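Le 21 juillet 2019

# Constitution du corpus « boissons » : état des travaux

La campagne d'enregistrement engagée en juin dans le cadre du projet Jirken se poursuit. Elle a pour objet de réunir des démonstrations de manipulation destinées à l'apprentissage d'une politique de service. Le corpus compte à présent 2584 épisodes, répartis en 16 variantes de consigne.

Le protocole, rédigé avec Bijan Shojaei, impose que chaque épisode soit téléopéré de bout en bout. Toute reprise en cours de geste entraîne l'ouverture d'un nouvel enregistrement. Les annotations sont ensuite relues par deux personnes, dans l'outil Droltov.
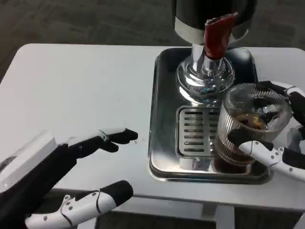 Main droite sur le verre, près du distributeur. 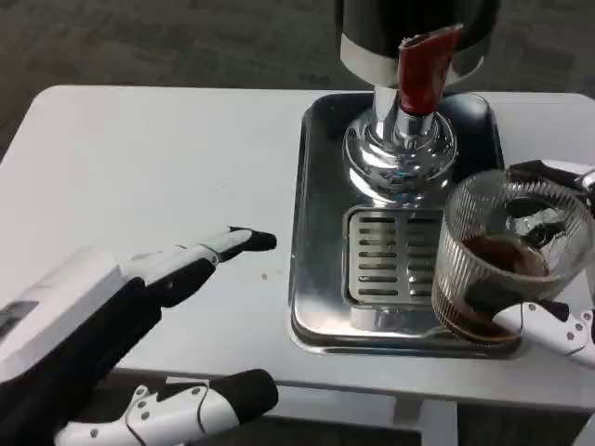

**Convient-il de conserver les épisodes manqués ?**

Ils sont conservés, sous une étiquette distincte, et exclus du premier entraînement. Ils servent ensuite à l'apprentissage du détecteur d'échec, pour lequel les exemples négatifs demeurent insuffisants.

Il reste à harmoniser la durée des séquences. Les plus longues demandent environ 4 minutes de relecture, ce qui retarde la livraison du lot Strickland. Une version révisée du guide d'annotation sera déposée sur le serveur avant la reprise des enregistrements.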